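Worktop mat on a white laminated bench: edges, marks and what to put under it

Workshop and Bench Forum > Benches, surfaces and storage

quillback_7
Started 2025-11-03

I have a white-topped table which gets used for small assembly work, sorting and the odd bit of soldering. The top marks easily. I want to cover most of it with a single large mat and leave a narrow margin of table showing at the edges. Requirements are: flat when laid, does not creep, wipes clean, and dull enough not to throw glare back from the overhead light.

So far I have looked at the Panitz sheet in brown and the Sovby desk mat in grey. The Panitz is 2 mm thick. The Sovby is thicker but I cannot find a figure for it. Does anyone have either in daily use, and does the colour matter as much as people claim?

Teodor Lunde
Moderator

Colour matters more than thickness for sorting work. On a white top you lose anything pale: nylon washers, white sleeving, paper labels. On black you lose screws with a black finish, and the surface shows every bit of dust. A mid brown or taupe is a fair compromise. Both ends of the range stay visible against it and it does not tire the eyes.

Thickness is mostly a question of noise and of whether dropped parts bounce. 2 mm is enough for that. Anything thicker and a small upright item stands less steadily, and you also get a step at the edge that catches your sleeve.

dovetail_and_dust

I disagree on brown. It hides brass, and it hides flux residue until your elbow is in it. Mid green has been the normal colour for cutting mats for years and works perfectly well.

Teodor Lunde
Moderator

Green cutting mats are usually printed with a grid. For measuring that is useful. For sorting small parts it is a nuisance, as the eye keeps following the lines. I would take a plain sheet in any muted colour over a printed one. The point about brass is fair.

harrow_lane

I have had a Kaczorowski mat down since April, a plain matt one in taupe, over a white table. Some notes, in the order they came up.

It arrived rolled and had to be unrolled against the curl. I laid it face down overnight with books on the corners. By the next day three corners were flat and the fourth took another night. Do not use a heat gun on it. The surface goes shiny where it has been heated and it stays shiny.

Alignment is worth ten minutes of your time. Set one long edge parallel to the table edge, leave a narrow strip of white showing, and then check the short side. If the mat is skewed even slightly you will see it every time you sit down. I used a strip of card as a spacer along two sides.

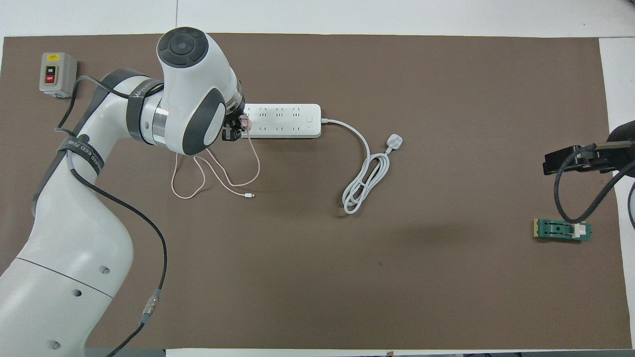
Once it is square, keep it there. I tried double-sided tape at the corners first and it let go within a month. What has held is a length of open-weave non-slip liner, the sort sold for drawers, cut a hand's width smaller than the mat all the way round. If you run the liner right up to the edge, the texture shows through as a ridge.

Marks are the weak point. A taupe surface does pick up darker smudges, mainly where things get dragged across the same patch. Washing-up liquid in warm water takes off most of it. A few faint ones have stayed and I have stopped trying.

Power strips are the other thing. If you keep one on top of the mat, turn it so that the lead leaves by the shortest route to the table edge. A lead crossing the mat on the diagonal takes up more room than the strip does.

quillback_7

Useful, thank you. Did you consider putting the power strip underneath the table instead? I had planned to screw one to the underside.

harrow_lane

I did, and for anything permanently plugged in it is the better place. For items that are plugged and unplugged several times a day, reaching under is tedious. Mine stays on top.

dovetail_and_dust

Mine is fixed to the back edge of the bench, facing forward. No reaching under and nothing on the surface. A strip lying loose on a work surface collects swarf and gets things spilled on it. I would not do it.

Rachid El Khatib

It depends on the work. With metal filings or liquids about, I agree, get it off the surface. For dry assembly of plastic parts I see no great objection, provided the sockets you are not using are covered.

One thing missing so far. If quillback_7 is soldering, even occasionally, a general-purpose desk mat is the wrong material. PVC marks permanently from an iron and the fumes are unpleasant. Keep a small silicone mat for soldering and lay it on top of the large one when needed. If static-sensitive boards are involved you want a proper dissipative mat with an earth lead, and the brown sheet should not be assumed to be one. Check the data sheet.

quillback_7

The boards are only occasional, but noted. Is there any problem with laying silicone on PVC for long periods?

Rachid El Khatib

Not that I have seen, though I roll mine up at the end of the day. What does cause trouble is rubber feet. Plasticiser moves between the two and you get a stain in the shape of the foot — on the mat, and sometimes on the table beneath. I put thin cork discs under anything heavy that stays put.

harrow_lane

Agreed on the rubber feet. Lift the liner now and then as well and wipe under it. Grit gets in at the edges and will scratch a white top quite effectively.

tansy_bracket

Has anyone bought a mat cut to size? My table is an awkward depth and the standard sheets either overhang or leave far too much bare.

Teodor Lunde
Moderator

Kinilbridge will cut from the roll. Their stated tolerance is up to 25 mm on the long side, which I thought generous when I ordered. Mine came slightly over and I trimmed it with a steel rule and a fresh blade. Take several light passes instead of one heavy one, and put scrap board underneath. Round the corners a little while you have the knife out, as square ones lift first.

dovetail_and_dust

I would ask for it oversize and trim at home in every case. You can take material off. Also allow for shrinkage — PVC sheet off a roll pulls in slightly over the first few weeks, so leave it lying flat before the final cut.

quillback_7

I will order the Panitz in brown and a separate silicone mat. The strip goes on the back edge as dovetail_and_dust has it, and the liner goes underneath. Is the drawer liner from a supermarket good enough, or is there a better grade?

harrow_lane

Supermarket liner is what I have. Avoid the adhesive-backed type.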